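April 1, 2018

Suturing day again! I'd slept badly (up at 6, no reason) and went in thinking my knots would be rubbish, but the pad was kind to me. Pale soft thing, reddish cut across the middle, and I kept the light right on it so I'd stop squinting.

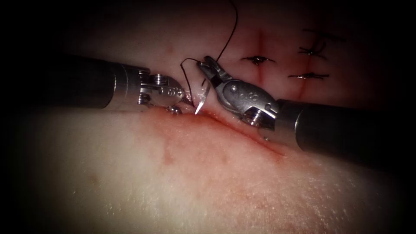

I'm still fussy about where the needle goes in. Too near the lip and it tears, too far and the whole edge puckers up like a bad hem. Mum would laugh, she's been telling me that about curtains for nearly 22 years. Anyway, I like the curved needle now, and the colour of dark thread on pale tissue is so much easier on my eyes. Loops are my weak spot. They go all pointy on me when I want them round! 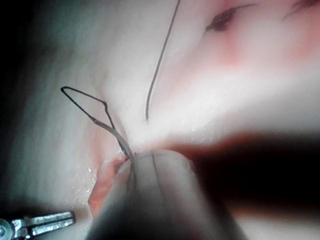 Banafsheh reckons I fret about the loop too much and ought to watch my short tail, and Farhad said slow down, full stop. Fine, both of them. More practice before May, and I still owe Nandini 2 coffees.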